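Galeria: máquinas em tarefas de casa e de oficina

Esta página junta imagens e notas de trabalho sobre uma pergunta que nos chega muitas vezes pelo formulário de contacto: as máquinas já fazem as tarefas pequenas, aquelas que ocupam uma tarde inteira numa oficina ou numa cozinha? Dobrar toalhas, arrumar loiça, apertar um parafuso num canto apertado, trocar uma peça num computador usado.

A série deste mês trata da bancada de informática. É um trabalho conhecido de quem recupera equipamento de escritório: abrir a torre, tirar o que não serve, pôr memória, verificar o disco, fechar. Um técnico com prática faz isto a conversar. Para um braço robótico, cada passo é um problema separado, com a sua força, o seu ângulo e a sua maneira de correr mal.

As legendas são de Valquíria Furtado. Os comentários dos leitores foram encurtados quando repetiam coisas já ditas noutras páginas da galeria.

1. Memória

O módulo vai preso na horizontal, por cima da metade direita da placa. Os quatro encaixes estão vazios, e o suporte do processador está aberto, com os pinos à mostra. É uma zona onde um toque fora do sítio sai caro.

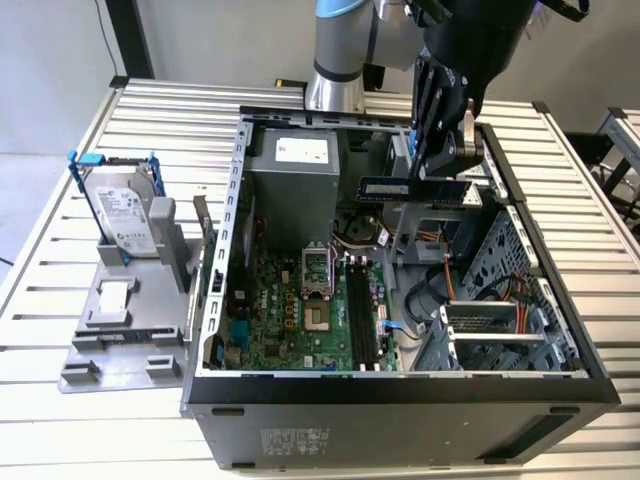
Um robô já consegue montar memória num computador sem ajuda? Em condições preparadas, sim: com a torre sempre na mesma posição, um modelo conhecido e as peças entregues no lugar certo. Fora disso, o resultado depende muito do caso, e uma oficina que recebe torres de marcas e idades diferentes continua a precisar de uma pessoa na bancada.

O encaixe da memória parece simples porque as mãos fazem o trabalho difícil sem darmos por isso. O módulo só entra de um lado, tem de ficar alinhado com a ranhura e pede força igual nas duas pontas. Se uma ponta entra antes da outra, pára-se e recomeça-se. Uma pessoa sente isso nos dedos. Uma máquina precisa de medir a força, de ver bem a peça ou das duas coisas, e tem de saber quando desistir.

Osvaldo Portela, que fez triagem de equipamento na Bittencourt, lembra que a memória nem é o pior. Os cabos são piores. Uma ficha de alimentação velha agarra, o cabo dobra para onde quer, e não há dois computadores com os fios arrumados da mesma maneira. Na opinião dele, uma máquina que soltasse fichas com segurança valia mais numa oficina do que uma que só montasse peças novas.

2. Dentro da caixa

A garra está dentro da torre, ao lado do módulo de câmara montado na ferramenta. Há um módulo de memória nos encaixes pretos, à direita do suporte do processador. À esquerda do computador, um disco Seagate está de pé no tabuleiro cinzento, no seu suporte azul. 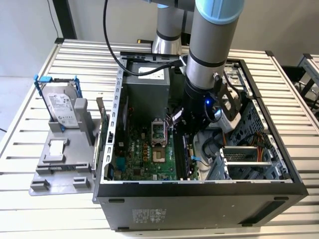 Jarlath Gilmartin escreveu-nos a discordar do tom destas páginas. Diz ele que comparamos sempre a máquina com o melhor técnico da casa, quando devíamos compará-la com o turno da tarde, com a pilha de torres que ninguém abriu e com o trabalho que fica para março. Se o braço fizer duas torres enquanto a pessoa atende o balcão, são duas torres feitas. Não lhe interessa que seja lento.

O argumento é justo, com uma reserva. As duas torres só contam se não for preciso voltar a abri-las. Um módulo mal assente pode dar uma avaria intermitente, das que levam mais tempo a encontrar do que a montagem inteira. Por isso, a verificação no fim pesa tanto como o gesto: ligar, ler a memória reconhecida, correr um teste e registar o resultado.

E em casa?

Em casa é mais difícil. Na bancada, a caixa é rígida e a mesa não sai do sítio. Numa cozinha, a gaveta está meio aberta, o pano está molhado e os copos são de tamanhos diferentes. As tarefas domésticas que as máquinas fazem bem continuam a ser as que couberam num aparelho próprio, como lavar a loiça ou aspirar um chão desimpedido. Tirar a loiça da máquina e pô-la no armário ainda é connosco.

Próxima série: roupa. Olanrewaju Tijani está a preparar as notas sobre dobrar camisas e emparelhar meias, e pede a quem trabalha em lavandarias que lhe escreva a dizer quais são as peças que dão mais trabalho. Lençóis com elástico já estão na lista.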